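Tumow Home Genetic Health Test: a sceptic's review
2018-05-18 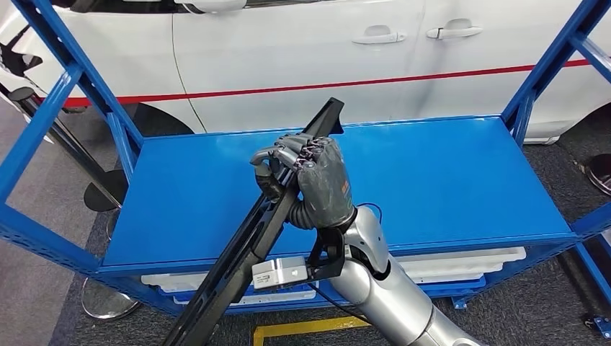
I bought the Tumow kit because I wanted to know whether a saliva test sold over the counter could tell me anything about my health that my own surgery couldn't. The box says it reads 3000 points in your DNA and turns them into a "personal risk picture" for a range of common conditions, from type 2 diabetes to brittle bones. The adverts lean hard on the idea of a lab where everything is precise and clean. A gunmetal hand with four fingers curled over a long black rod and the thumb hooked round the side makes a handsome sight, but a firm grip on a piece of kit tells you nothing about whether a risk score means anything. I wanted to see the score.

The kit itself is fine. You get a plastic tube, a funnel, a cap with the preserving liquid in it, a return bag and a leaflet. You mustn't eat or drink for half an hour beforehand, and filling the tube takes longer than you'd think. The funnel is too shallow and mine dribbled. Registering was worse. The website asked for my height, weight, smoking history, how often I drink and whether either of my parents had had heart trouble, and it would not let me go on until I had answered the lot.

Remember that, because it matters when you get to the results.

Mine took just over six weeks. Tumow promises four. I wrote to ask and had a polite reply that said the sample was "in progress", which I had already read on my account page.

The report runs to a lot of pages, most of them the same for every customer as far as I can judge. Each condition gets a coloured dial and a short piece of advice. My dial for type 2 diabetes was in the amber. The advice was to keep to a healthy weight, walk more and cut down on sugar. My dial for high blood pressure was green. The advice was to keep to a healthy weight, walk more and cut down on salt.

So how much of the amber came from my spit, and how much from the form? I had told them my weight and my family history, and any nurse could make a fair guess at my diabetes risk from those two answers alone. The report doesn't separate them. I asked customer service for the score with the genetic part taken out and was told this "isn't a view we offer at present". I think it should be the first view they offer.

Then there is the evidence. Tumow's science page points to one piece of work, the Walgate study, with 3341 people in it. That sounds like plenty. Read on a bit and only 1058 of them were followed up long enough to see who became ill, and the page doesn't say why the rest dropped out. It doesn't say how old they were either, or whether they came from one part of the country. The headline claim is that people in the top band were "up to 2 times more likely" to develop diabetes. More likely than whom? If it's the bottom band, that is a much weaker claim than if it's the average person, and the page leaves you to pick. I also looked for anything showing that people who got their dials went on to live differently, or fell ill less often. I found nothing of the kind.

For comparison I looked at the Kourkoulas panel, which you can only get through a clinic. It costs more and covers far fewer conditions, but it gives a plain range for each result, with the uncertainty printed next to it, and the price includes a talk with a counsellor. I haven't taken it, so I can't say how good the talk is. Driltine sells a cheaper postal test that looks much like Tumow's, dials and all, and I'd have the same questions for them.

One thing in Tumow's favour: the privacy settings are clear. Sharing your data for research is switched off unless you turn it on, and I was able to have my sample destroyed by filling in a short form. The confirmation came the next day.

Would I buy it again? No. If you have a real family history of something, see your doctor, who can send you for a proper test if one is called for. If you're simply curious, wait until the price drops — it was cut by a third last November and may well be again — and don't let a green dial put you off going for a check-up.

Ease of use: fair
Speed: poor
Clarity of results: poor
Privacy: good
Value: poor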